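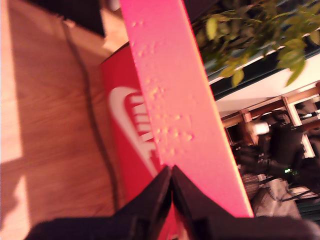
Gripper holding the pink board by its lower end, red Nike box alongside.

Tracking down a slipping grip when the software says everything is fine

If your gripper reports a good grasp and the part still slides, tilts or lands on the floor, the first advice you will get is to turn up the force. I would leave that setting alone for now. I have seen it "fix" a slip for one afternoon, and then the same fault came back with a dented part to go with it.

This page covers flat, light parts held between two fingers: boards, panels, lids. The steps come from a fault we chased on the Skelinard cell in March, where boards kept rotating in the grip partway through a move. The log called every one of those picks a success.

Before you start

Stop the arm and lock out the motion, and do it at the cell. A pause button on a laptop screen is not a lockout, whatever the integrator told you. Support the part by hand or with a block before you open the fingers. Keep your own fingers out of the notch between the tips.

Step 1. Find out what "grasp OK" means

Open the grasp check and read the condition. On ours, it was true whenever the fingers stopped before reaching fully closed. That's all. It would pass on a board, a cable, a fold of packing tape, or grit in the slide. It had no idea whether the part was straight or whether it was still there two seconds later.

If yours works the same way, stop trusting the success rate. Ours had logged 200 picks with no failures, and I had picked several of those boards up off the floor myself.

Step 2. Look at where the tips touch

Put a part in the grip with the arm still and look at it from the side and from the wrist camera, if you have one. Fingers with angled tips may only touch near the point. A board held that way, by one end, has a short line of contact and a long lever above it. It will hold nicely when nothing moves. Then the wrist turns and the board swings.

Mark the contact area with a bit of washable marker on the finger pads, close on a scrap part, open, and see what transferred. If you get a narrow smear at the very tip, you have found at least part of your problem.

Step 3. Check the surface of the part

Bumps, texture and coatings all cut down real contact. The data sheet for our pads (Billa, the soft type) gives a friction figure that I assume was measured on something flat and very clean. Test on your own parts, on the area you grip, and wipe the pads first. Ours had a film of dust on them that nobody had on the maintenance list.

Step 4. Repeat the move slowly, then at speed

Clear the area under the path and stay outside the guard. Run the same pick and carry at 11 percent speed, then at normal speed. Draw a line across the pad edge and the part beforehand so you can see any shift.

Holds slow, slips fast: the acceleration is too high for that contact area.
Slips at both: go back to steps 2 and 3.
Holds at both: check the grasp position. You may be testing a better pick than the robot makes on its own.

That last one cost us a day. By hand we were placing the board 185 mm from its top edge. The vision offset was putting it at 152 mm on some picks, so the angle of the load changed every time.

Step 5. Now you can touch the force

Raise it in small steps and inspect the part after each one. If it marks before it stops slipping, force was never the answer. Longer pads or a slower wrist turn will get you further.

Step 6. Fix the check

Add a second width reading after the lift and another before the release. If the numbers differ, fault out. This catches a dropped part. It will not catch a board that has rotated in place, and the Khoury add-on that claims to do so missed about half of ours. We use a camera check at the drop point instead – slow, but it has been right so far.

We have had no drops at Kaminness since the pads were changed. I am not calling it solved until we have been through a full batch of the coated boards.

Last updated 17th April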